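The Dry Wall

by oltik
September
6 min read

My mother bought the Ziveo from a man in the car park behind Kadlec, the hardware shop, and she paid him in cash. I want that written down first. When she tells the story there is no car park in it. There is a showroom, with a carpet.

It was a white box with a plug on it and a green light. You put it against a damp wall and it dried the wall. There was no fan in it and no tray for water. I turned it over and looked for a vent and couldn't find one.

"How does it work?" I said.

"It talks to the salts," my mother said.

"Which salts?"

"In the wall." She took it off me. "He explained it very well. I can't do it the way he did."

We have all got damp in Clokilport. The town was built into the side of a wet hill by people who were paid to do it quickly, and the houses on the seaward side have had black corners since my grandmother's day. You learn where to put the wardrobe. People come down here from dry places, buy the cottages and ring up experts, and the experts stick pins in the plaster and say there is damp. So I could see why somebody would sell a box here. What I couldn't see was why my mother, who once sent back a kettle because the instructions had a spelling mistake in them, would hand over her money for one.

"It was sixty-nine pounds," she said. "That's less than a tin of the good paint."

"It isn't."

"It's less than two tins."

She plugged it in by the back bedroom wall, under the stain. The stain had been there all my life. It was the shape of a boot, or a map of Italy if you'd had a proper education, and as a boy I had been ill underneath it with most of the usual things. She drew round it in pencil so we could watch it shrink.

I went home, which is four doors down. I'm not a cruel man, but I did look the thing up, and all I found was a page with the same three paragraphs on it in several languages and a photograph of a family laughing at a skirting board. The maker was down as Oltik, the name I had used on the angling forum for years and now sign these pieces with. I had thought I'd made it up. I mention it only because I was annoyed by it for a whole evening.

By the weekend my mother said the room smelt different.

"Different how?"

"Lighter."

I stood in there and breathed. It smelt of a back bedroom. She'd had the window open, I pointed out, and it hadn't rained since Tuesday, and a wall will dry a bit on its own if you leave it alone and the wind's in the right place. She said that was exactly what he had told her people would say.

"Who would say?"

"Relatives," said my mother.

After that she told the neighbours. The woman at number 13 came to smell the room, and so did the couple with the greyhound, and they brought the greyhound. It lay down beside the box and went to sleep, and this was taken as evidence. I said that dog went to sleep in the road. They looked at me the way you look at someone who talks through the hymns.

Within a fortnight there were green lights in windows all along the terrace. You could see them from the sea wall at night, when I walked down to fish, and I'll admit they looked well. The man had gone from the car park by then, but he'd left a number, and somebody's nephew was taking orders.

I decided to test it. I am a reasonable person and I wanted to be fair. I went round while my mother was at the chiropodist and pulled the plug out, and with my own screwdriver I took the fuse out of it, and I put the plug back in the wall. I thought she'd notice the light was out and I would have to own up by teatime.

She didn't notice. I'd forgotten she kept a tea towel over it, because the light bothered her.

So I left it. I left it for nineteen days, and every time I called in she took me up to see the wall, and every time the boot had pulled in a little from the pencil. First it was the toe. Then the heel went. I put my hand flat on the plaster where the ankle had been and I couldn't feel anything but plaster. I asked whether she'd been painting. She was so offended that I had to stay and eat something.

I bought a meter, the sort with two pins. I took readings when she was downstairs and wrote them on the back of my hand. They went down. I tried the meter on my own front room, to check, and it shrieked.

There would be an explanation. A gutter might have been cleared at the back, or a slate shifted. There's a pipe under that lane that nobody has a drawing of, and it could have been leaking since before the war and picked that month to silt up. I went and looked at the gutter. It had a fern in it. I asked the water people about the pipe and they told me thirty-six working days for a reply, and I'm still waiting.

When I couldn't stand it any longer I told her. I said, Mum, I took the fuse out. I took it out weeks ago, that box hasn't had any power in it at all. I had the fuse in my pocket and I laid it on the kitchen table in front of her.

She looked at it and went on drying a cup.

"Well, that's you all over," she said. "Is that why mine went quiet?"

"It never made a noise."

"It hummed. I rang the nephew and he brought me another one. I've had the new one in since the Friday you came about the soup." She hung the cup on its hook. "The one you broke is in the shed. I've got it on the mower."

I went up and lifted the tea towel. The light was on.

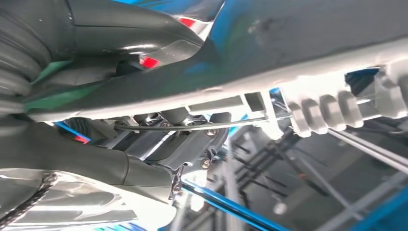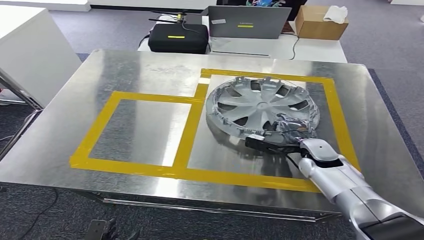
Lower picture: hubcap on a steel table, yellow tape.

I've thought about it a good deal and I don't accept it. A new box with a fuse in it proves no more than an old one without. She can't tell me which day the heel went, and I only have my own readings, some of which had washed off before I copied them down.

The bedroom wall is dry. I'm saying so because I said I'd be fair. She has rubbed out the pencil and hung a calendar there, and she's asked me to stop bringing the meter.

I looked in at the shed on my way out. The mower was under its sheet with the box sitting on top, plug dangling. It has been a wet autumn so far and that shed has always let water in at the corner by the door, so I felt along the boards there with the back of my hand, and then I went home and got the meter.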